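Hilo sobre cómo presupuestar pinzas de mano para recoger datos de manipulación y llegar a fin de año con amigos en administración. Lo escribo en mayo, con la hoja de cálculo abierta y el café frío.

1/ Pedimos 8 pinzas. En la primera reunión me preguntaron si no bastaba con 2, «una por mano». Una por mano, sí. De una sola persona. Que no come, no descansa y no se le descarga nada.

2/ La tarea que manda en el presupuesto es la ropa. Camisetas, sobre todo. Si el equipo aguanta una mañana de camisetas, lo demás es papeleo.

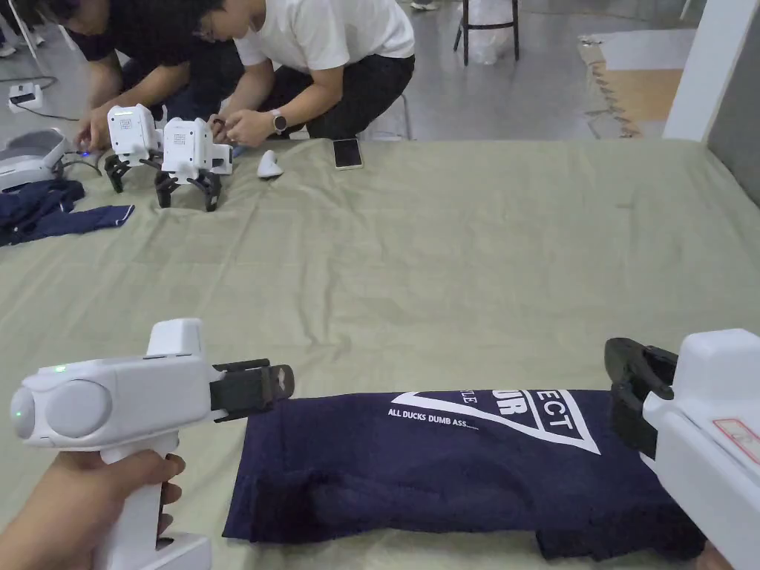
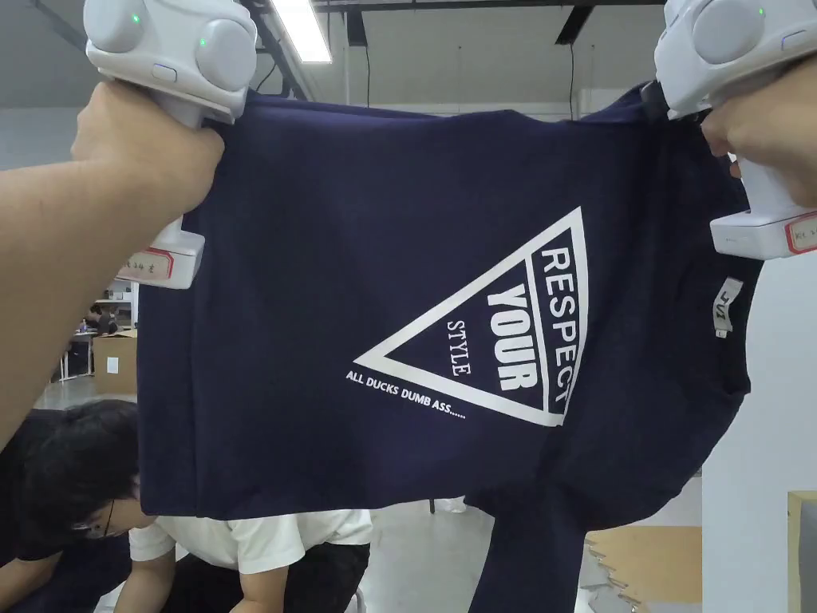
3/ Las ofertas. Tres proveedores: Stelunix, Bika y Westerberg. Stelunix mandó un PDF precioso sin precios. Bika mandó precios sin plazos. Westerberg mandó las dos cosas y un descuento que caducaba antes de que nuestro comité supiera que existía.

4/ Lo que casi se nos queda fuera de la hoja: dedos de repuesto. Se piden con las pinzas, en el mismo pedido. Por separado son «consumible», van a otra partida y los firma otra persona, que está de viaje.

5/ Cargadores y regletas. Parece una tontería hasta que sumas los enchufes de la sala y los comparas con los aparatos que quieres encender a la vez. Nosotros tenemos 17 enchufes. 2 están detrás de un armario — tomas decorativas, digamos.

6/ Etiquetas. Cada pinza lleva la suya desde que sale de la caja. Coste: ridículo. Coste de no ponerlas: un mes de sesiones sin saber de qué aparato salió cada una. Tengo ese mes en un disco, por si alguien colecciona.

7/ El vestuario también es inmovilizado moral. Presupuesté 77 prendas y me devolvieron el formulario con una nota: «¿uniformes?». Contesté que eran material de ensayo. Me pidieron la ficha técnica de una camiseta. La redacté. Tenía apartado de mantenimiento.

8/ Horas de persona. Aquí es donde las cuentas se ponen serias, y donde más gente hace trampa. La pinza se compra una vez y quien la sujeta cobra cada mes. Si tu plan gasta casi todo en plástico y casi nada en manos, tienes un plan para llenar una estantería.

9/ Ilídio Gouveia, que lleva las compras de Skekix y me ha salvado de varios contratos, me dio el consejo que más uso: pedir por escrito cuánto tarda una reparación, ida y vuelta, con el transporte incluido. Westerberg contestó el mismo día. Bika preguntó qué entendíamos por «vuelta».

10/ Al final vamos con Westerberg, repuestos en el mismo pedido y regletas nuevas. El armario se mueve en cuanto Mantenimiento apruebe la orden de mover el armario.

11/ Si alguien quiere la plantilla de la hoja, que me escriba. La pestaña «varios» la borro antes de mandarla.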